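Skudum Bimanual Kit: Evaluation Progress Report
Prepared for Bhat, 2026-03-10

Work on the two-arm kit continues at the Rakine bench. Mixed household items are in use.

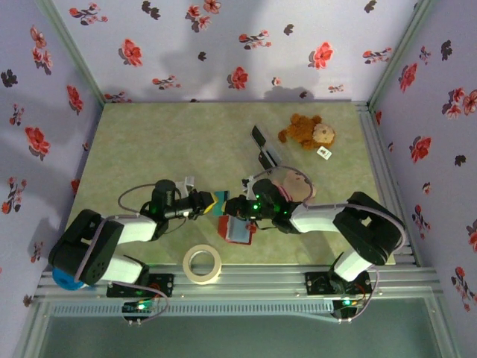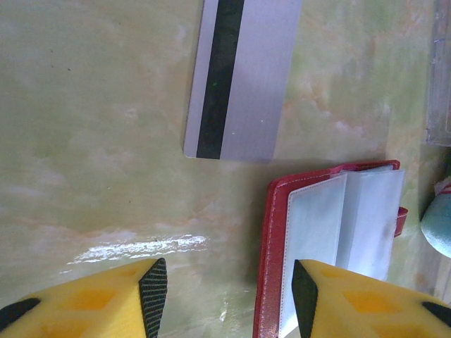
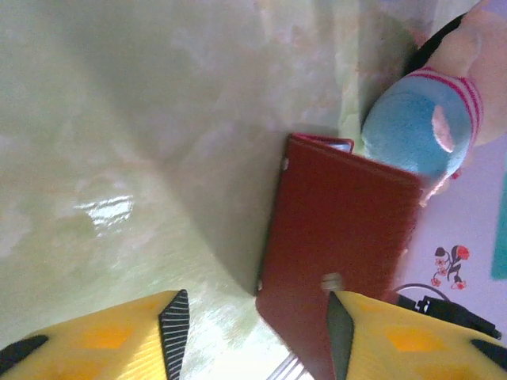 Of 80 planned handling trials, 37 are logged. Bimiseck has shipped 2 replacement finger pads under warranty. Calibration takes 15 minutes per arm, longer than the manual states. The remaining trials and the cost comparison are due in September.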